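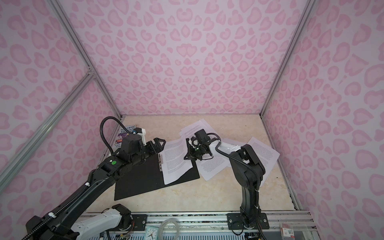
Los dos brazos, el portapapeles y las hojas que hay que recoger.

Llevamos desde octubre metidos en esto y por fin me siento a escribirlo, con las manos todavía oliendo a aluminio. En el club de robótica nos hemos apuntado a la categoría de manipulación con dos brazos, y la prueba que nos ha tocado parece una tontería hasta que la intentas: ordenar papeles. Hay unas hojas sueltas sobre la mesa, hay un portapapeles, y los brazos tienen que juntar las hojas y dejarlas bajo la pinza metálica. ¡Papeles! Yo venía de apilar cubos y me reí cuando leí las bases. Me duró la risa una tarde.

Una hoja de papel no tiene grosor al que agarrarse. Si bajas la garra en vertical, los dedos rozan el tablero y no pillan nada; si aprietas mucho, la hoja se arruga y la siguiente ya se comporta de otra manera. Lo que mejor nos va de momento es empujar un poco la hoja con la punta de un dedo para que haga una barriguita, y cerrar ahí. Cuando sale es precioso. Cuando no sale, tienes un robot muy serio acariciando una mesa.

Al equipo lo llamamos Zulach (salió de un generador de nombres a las once de la noche y ya no hubo manera de cambiarlo) y el programa de control se llama Karnix. Karnix empezó como un script para mover un solo brazo con el teclado y ahora coordina los dos, guarda las demostraciones y nos avisa si una articulación se acerca al límite. Está lleno de comentarios en mayúsculas que algún día habrá que limpiar.

El reparto es sencillo de contar: el brazo izquierdo se encarga del portapapeles y el derecho va a por las hojas. Lo difícil es el momento en que los dos tienen que trabajar juntos, uno manteniendo abierta la pinza y el otro metiendo el papel sin doblar la esquina. La pinza del portapapeles tiene un muelle que para una mano humana no es nada, y para nuestros servos es gimnasia. Hemos probado a apretar desde arriba, desde un lado y haciendo palanca con un solo dedo. De las tres me quedo con la palanca, aunque todavía se resbala más de lo que me gustaría.

Lo de las paredes de leopardo rosa tiene muchísimos fans en el club, y yo me incluyo. Vamos cambiando el forro del recinto para que el modelo no se aprenda de memoria un fondo concreto, y este es mi favorito con diferencia. Antes entrenábamos siempre con el mismo fondo liso, y en cuanto movíamos la mesa a otra parte del aula el robot se hacía un lío tremendo. Con los fondos variados va bastante más suelto. También dejamos objetos que no pintan nada en la tarea, como el libro del rincón, y los vamos cambiando de sitio.

Nuestra meta son 1000 demostraciones antes de la fase regional. Las hacemos por turnos de 50, que es lo que aguanta una persona moviendo los mandos sin empezar a hacer chapuzas. Al llegar a las primeras 500 entrenamos una versión de prueba y ahí pasó lo más emocionante del curso: el brazo derecho falló el primer agarre, se separó un poco y volvió a intentarlo él solito desde otro ángulo. Pegamos un grito que vino gente del aula de al lado a ver qué pasaba.

Cosas que he aprendido y que me apunto para el año que viene:

Los cables, siempre con holgura y con bridas. Al principio los llevábamos tan tirantes que la muñeca no llegaba a girar del todo, y estuvimos dos tardes buscando el fallo en el código.

Repartir las hojas de verdad al azar. Sin darnos cuenta las dejábamos casi siempre en el mismo sitio, y el robot lo notó antes que nosotros.

Mirar la luz. A media tarde entra el sol por las ventanas del taller Espinoza, que es donde nos reunimos, y un papel blanco con sol encima es básicamente un espejo para la cámara. Ahora bajamos la persiana y listo.

Guardar copias. Perdimos un turno entero por una tarjeta de memoria que decidió jubilarse. Dolió.

Nos queda bastante por delante. Quiero probar unas puntas de goma más finas para los dedos — las estamos diseñando en Fivetti, el taller de impresión 3D del barrio, que nos deja usar sus máquinas — y ver si con eso el truco de la barriguita funciona también cuando hay dos hojas solapadas. Ahora mismo, con hojas solapadas, a veces se lleva las dos de golpe, y en las bases no queda claro si eso puntúa o penaliza. Ya he escrito a la organización para preguntarlo.

La semana que viene toca turno de tarde y me he pedido los mandos del brazo izquierdo, que es el que peor se me da. Si consigo diez pinzas abiertas seguidas, lo cuento por aquí con todo detalle.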